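29/07/2021

Rentré de l'atelier à une heure que je préfère ne pas écrire. Les deux bras tiennent enfin sur leur rail, la cabine est tapissée, et j'ai de la colle jusque dans l'oreille gauche. Csenge Major trouve que le papier peint à fleurs « donne du caractère ». Il a surtout donné quatre soirées de travail, et des bulles dans un angle que je suis le seul à voir et que je verrai jusqu'à ma mort.

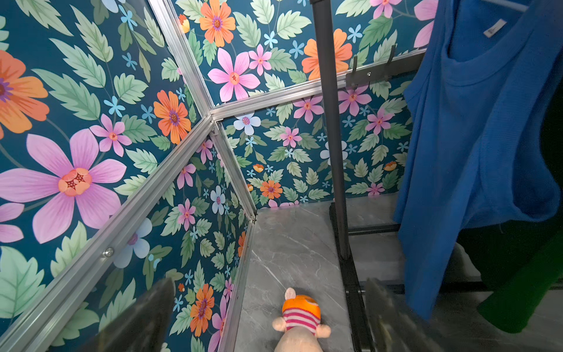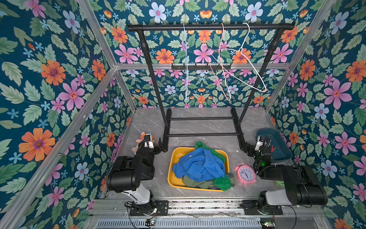

La cabine Silmont : vue prise depuis la pince, puis l'ensemble avec les deux bras et le panier jaune.

J'avais promis de noter les choses dans l'ordre, alors essayons. Le cadre en aluminium est fini. Arnulfo Puma a coupé les profilés lui-même, avec une scie qu'il refuse de prêter et dont il parle comme d'un cheval. Un montant était trop long de deux millimètres. Il a soutenu que c'était la dilatation. Nous avons recoupé le montant sans reparler de physique.

Le portant noir, lui, me résiste. Premier emplacement trop près du mur, deuxième trop à droite, troisième identique au premier, comme l'a fait remarquer Csenge après une demi-heure de silence. Je l'ai laissé là. Les cintres pendent de travers et je commence à croire que c'est leur état naturel. Le rose en particulier a une manière de pencher qui me semble personnelle.

Côté logiciel, rien de glorieux. Le contrôleur Drurkia démarre une fois sur deux, et l'autre fois il affiche l'erreur 226, que la documentation décrit par les mots « erreur 226 ». J'ai cherché sur le forum. Quelqu'un avait posé exactement ma question, puis écrit dessous « c'est bon, j'ai trouvé », et n'est plus jamais revenu. Je pense à lui avec une certaine intensité.

Programme de la soirée : attraper un vêtement dans le panier, le lever, l'approcher du portant. Sur le papier, une affaire d'enfant de cinq ans. Le bleu s'est laissé prendre au troisième essai, par le col, et nous avons applaudi comme à l'opéra. Le vert a décidé de venir avec. Au quatrième essai le bras droit a pincé le bord du panier et a tenté de plier le panier. Arnulfo a proposé d'en faire une fonction.

Le bras gauche s'entend mieux avec la peluche, baptisée Ko par je ne sais plus qui. Elle sert à régler la fermeture des doigts avant de passer au tissu, et elle encaisse avec une dignité que je lui envie. J'ai baissé le couple de serrage deux fois. À noter pour demain : remettre la valeur dans le fichier et pas sur ma main, parce que je me suis lavé les mains.

Parlons argent, puisque ma sœur lira ce cahier un jour et demandera. J'en suis à 2277 euros, moteurs compris, pour une machine qui ne sait pas encore suspendre un pull. J'en possède peu, des pulls. Malleven m'a envoyé un devis pour une paire de bras plus précis, 3609 euros, que j'ai lu debout et refermé aussitôt.

Reste à faire : fixer proprement les deux cartes à l'avant, ranger les fils qui traînent (je l'ai déjà écrit la semaine dernière, avec le même verbe), recoller l'angle, racheter des vis. Csenge voudrait montrer quelque chose aux autres en octobre. J'ai dit oui parce qu'il était tard et que j'avais faim.

Mangé des pâtes froides au-dessus de l'évier. Mon propre linge attend dans la machine depuis hier matin.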